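Chapter 4
Picking a Gripper You Won't Regret

When I started at the lab in Bronotdale, I thought choosing a gripper meant reading two numbers off a data sheet: how wide it opens and how hard it squeezes. I bought one on that basis, and it spent most of its life in a drawer. So let's do this chapter the other way around and begin with the stuff you want to pick up. The data sheets can wait until section 4.3.

My favorite test object is a sandwich. I mean it! A box has flat sides and a can has a nice round one, but a sandwich is a stack of soft layers that would all like to go their own way. Squeeze across the stack and you press the layers together. Squeeze along it and you can push the filling right out the side. Even a play-food sandwich in a plastic wrap will teach you a lot, and you can use it again tomorrow. The view from the wrist is the one I look at first, with the fingers low on the bread and the wrap bunched up between them.
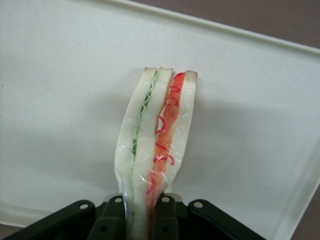
4.1 What the wrist camera tells you

Look at where the wrap pinches together. Wrinkles are free information — they show you where the load is going, long before you own a force sensor. Follow the bread upward from the fingers and ask yourself whether the slices still line up, or whether one of them bulges. I sketch the outline in my notebook with a small arrow at each finger (my drawings are terrible, and they still help).

The catch is that a wrist camera only knows what's in front of the wrist. Nighat Qureshi, who shared a bench with me back then, ran the same pick 100 times with a gripper from Vendavis and 100 times with one from Reuter. From the wrist footage alone we called it a tie. Then we went through the fixed camera's footage and found 19 Reuter picks where the elbow swung much closer to the neighboring objects than either of us liked. The fingers were fine. The housing behind them was bulky, and the arm had to bend out of its way to get down to the tray.

So please, use both views. From out here you can see the whole reach, past the bottle rack and down to the tray, and judge how much room a different gripper would have.
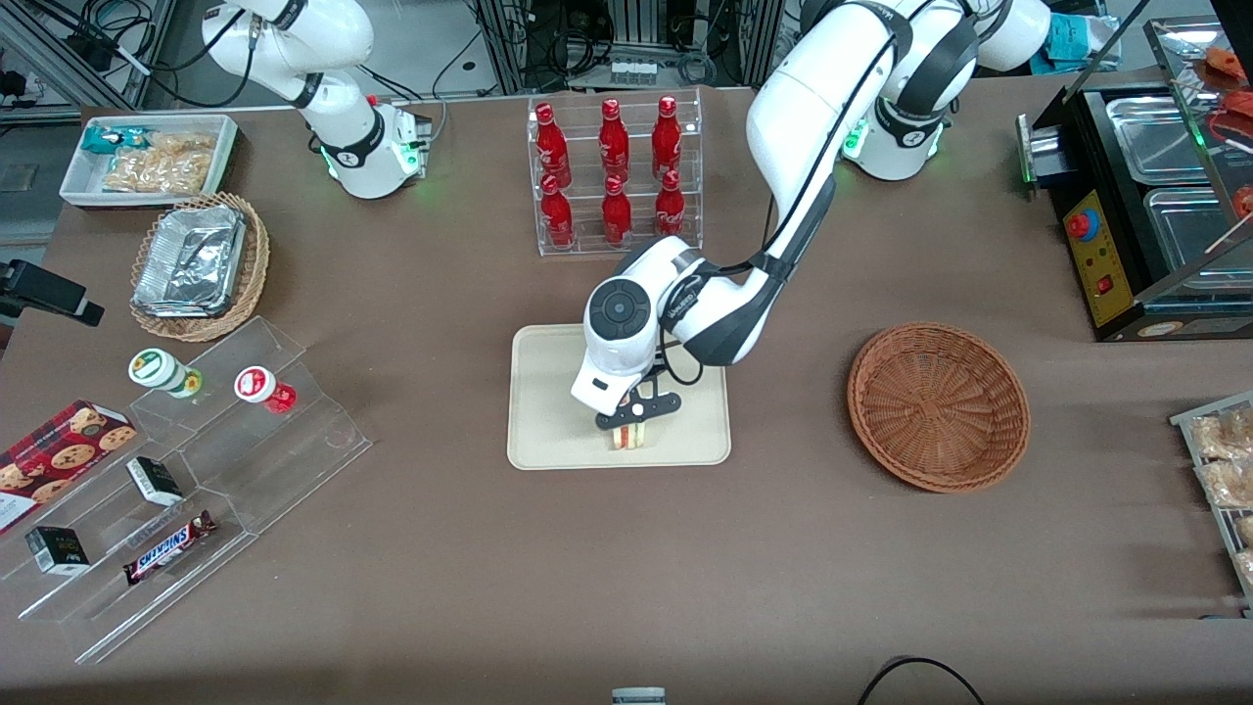 4.2 Setting up a fair comparison

You'll need two grippers, one arm, and a good deal of patience. Change the gripper and leave everything else alone, including the controller gains, even if you're itching to tune them. If one gripper is heavier, enter its correct mass in the controller before you start. I once forgot and blamed a perfectly good set of Wudell fingers for a sag that was all my doing.

Pick 6 objects that differ in ways you care about. Mine are usually something soft, something slippery, something tall with a narrow neck, something flat, a crinkly bag and a small stiff box. Give each object 4 starting poses and mark them with tape, then run every pose with both grippers.

For each run, write down:

Did the object leave the surface?
Did it stay put in the fingers during the move?
Did it change shape, and did it recover?
Did any part of the arm or housing touch something it shouldn't?

Keep the last question in its own column. We'll come back to it in section 4.4, where we plan the approach path.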